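Grarkside workshop, household articles bench
Notebook 2, April, afternoon session
Entered by M. Hubáček. Read and initialled by B. Kopecký.

Subject: wire dish rack with wooden side rail, trial of bowl positions and bench arrangement

1. Articles in use

The rack is the one supplied by Oravec under the product name Gustley. It is of thin wire, silver-white in colour, with a rectangular footprint and one end slightly raised. A light wooden rail runs along one long side, and three small white pegs stand out from that side at even spacing. The supplier's sheet calls the pegs "hangers for cups and small utensils". It gives no limit for the weight they should carry, and a letter has been drafted asking for one.

The bowl is the plain white one from the general crockery shelf, 195 mm across the rim. It carries no maker's mark. The second bowl of the pair has a chip at the foot and has been withdrawn; it is in the tray for damaged ware and should not be put back on the shelf.

2. Position of the rack

In the last series the rack was placed with its long side parallel to the near edge of the table. Readings taken in that position were difficult to compare with the earlier ones, as the raised end fell sometimes to the left and sometimes to the right, depending on who had set it down. It was agreed with Ms Kopecký that the rack will in future stand in the middle of the table, long side running away from the near edge, raised end to the far side and wooden rail to the right. Entries made under the old arrangement are marked with a circle in the margin. They are to be kept but not averaged with the new ones.

No tape or pencil lines are to be put on the table top to show the position. The brown surface is matt and takes marks easily. There are already light scuffs and smudges over the middle of it, and it is not certain which of them will come off.

3. Bowl positions tried

Flat, rim down, on the wires. The bowl is steady but takes up a large part of the rack, and water collects in the ring of the foot. This was the case on every run and no further runs are planned.

On edge, between the wires. The bowl will stand if lowered slowly. If it is let go while still leaning, it rolls towards the lower end. The wires are a little too far apart for a bowl of this depth; a dinner plate in the same place gives no difficulty at all.

On its side against the outside of the rack, on the side away from the rail. This is not a position the supplier recommends, and it was included because several of those who lent us their kitchens last year were found to leave bowls in this way when the rack was full. The bowl leans on the wire and rests on its rim at the bottom. It drains on to the table, so a cloth or mat is required if the position is to be used with washed ware. We intend to record how far the bowl shifts when the rack is loaded and unloaded beside it.

It should be noted that the left and right sides of the rack cannot be treated as equal. On the rail side the pegs prevent a bowl from resting squarely, and the rim tends to catch on one of them. All leaning positions are therefore to be made on the left.

4. Water test

900 ml was poured over the rack from the measuring jug with the drip tray beneath it, first with the rack empty and then with the bowl on edge. The tray was emptied back into the jug afterwards. The loss was larger with the bowl in place, and most of it had gone over the low end and on to the cloth. Ms Kopecký is of the opinion that the jug was held too high. I accept this. The test is to be repeated with the spout kept just clear of the wires, and the figures from today are not to be entered in the summary sheet.

The wooden rail was wiped at once after each pour. The supplier's sheet states that it is oiled, without giving the kind of oil. Under the lamp the grain had risen slightly near the low end by the close of the test. Whether it goes down again overnight will be noted by whoever opens the room in the morning — please write it here and not on a loose slip.

5. Cleaning of the table and the rack

The table was wiped with Roltico at the ordinary dilution. It leaves a faint bloom on the matt surface if allowed to dry by itself, and should be followed by a cloth rinsed in clear water and then by a dry one. It should not be used on the rail. For the wires, warm water and washing-up liquid are sufficient, with the small brush for the places where the wires cross.

A correction to the instruction on the wall: it still says that the rack may be left standing in the sink. It may not. The feet mark the enamel, and the rail should not stand in water.

6. Points left open

Whether the raised end makes any real difference to draining. My own view is that the slope is too slight to matter for bowls, though it may help with plates. Ms Kopecký holds the opposite view and has asked that the rack be tried both ways round before anything is written to Oravec. This is reasonable, and the runs with the raised end to the near side will be entered on separate pages so that they are not confused with the standard position given under 2.

Whether the pegs are fixed with glue or simply pushed in. The middle one turns under the fingers, the other 2 do not. It is not to be pulled.

Whether a heavier bowl should be added to the series. There is a stoneware one in the cupboard, but it has a glazed foot, which slides, and I would prefer to wait for one of the same shape as the white bowl.

7. Setting for the next session

Table clear of cloths, jug and crockery other than the white bowl. Rack in the middle, raised end to the far side, rail to the right. Bowl tilted on its side against the left of the rack. The drip tray is to be returned to the lower shelf, and the notebook left open at this page so that the morning note on the rail can be added under section 4. 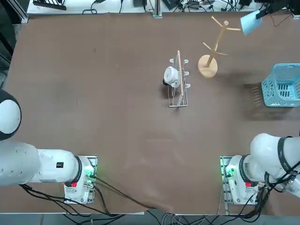
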